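Ticket: Rule 9 stops on suturing bench, station 2
Site: Girnmont training lab
Raised by: Dörte Nolte
Assigned to: Dirk Schmieder, Vevley support
Status: Closed, with one follow-up

Wednesday, 08:40 - Nolte
The bench keeps going into hold during interrupted suturing. Four holds this morning on the same task, all logged as "rule 9, tool proximity". Arms respond normally after a reset. No collision marks on either instrument. The trainee log is attached.

Wednesday, 09:25 - Schmieder
Thanks, log received. Rule 9 in our bench rules says the two tips must not stay inside the minimum gap for longer than the set time while both jaws are closed. It was written for the peg and ring tasks. Which task profile is loaded on station 2? Please don't raise the limit yourself for now.

Wednesday, 10:10 - Nolte
Profile is "general", same as station 1. Station 1 has only been used for ring transfer this week, which may be why it has been quiet.

Suturing can't be done with the tips kept well apart. One instrument has to guide the thread close to the wound while the other drives the needle, and the handover is closer still.

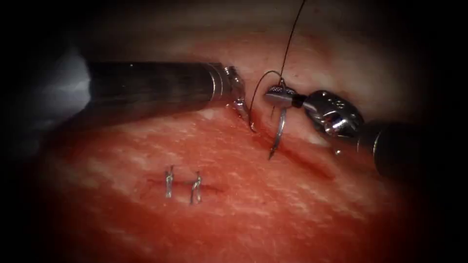

If the arms go into hold with the needle part way through the pad, the trainee's first instinct is to pull, and that tears the edge. I would like the written rule to say what to do at that point. At present it only says "reset".

Wednesday, 11:50 - Schmieder
Agreed on both points. The general profile allows 200 ms inside the gap. The Zurnine suturing profile uses a longer time and a lower speed limit to go with it. The two settings must be changed together - a longer time at full speed is not allowed under our rules.

Steps:
1. Park both arms and remove any needle.
2. Load the Zurnine profile on station 2.
3. Check that the speed limit has changed on the status page.
4. Run 20 test throws with a supervisor at the stop button.
5. Sign the change sheet and keep it with the bench.

Wednesday, 15:30 - Nolte
Done as listed. 20 throws, no holds. Stop button tested before and after. Change sheet signed.

Wednesday, 16:05 - Schmieder
Closing. Follow-up opened for the wording of rule 9. Draft text: "After a hold during suturing, do not pull. Release the thread first, then the needle, under supervision, and reset only when both jaws are empty." Comments to me by the end of March please. Cairns has the same general profile on its benches, so I have copied them in.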